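Flevomard Travel Blog: November Update for Stundeo

What a month! Thanks to your support we finally made the trip to Eto and Wako, and came home with more material than we know what to do with.

Posts: 2 long reads are up (the ferry crossing, and our food weekend in Wako). The Eto walking guide needs one more edit and goes live Monday.

Photos: 26 are ready for your library, captions included. The night market set is our favorite by far!

Readers: the newsletter passed 1000 subscribers, and people keep writing in with tips for where to go next. We love that.

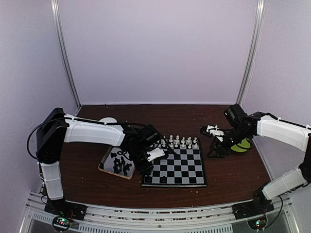
Money: the travel budget is spent apart from 2 train fares we still have to claim. Hotel receipts are in the shared folder.

Next up is the winter packing series, plus a short video from the Eto harbor (windy sound, but we're working on it).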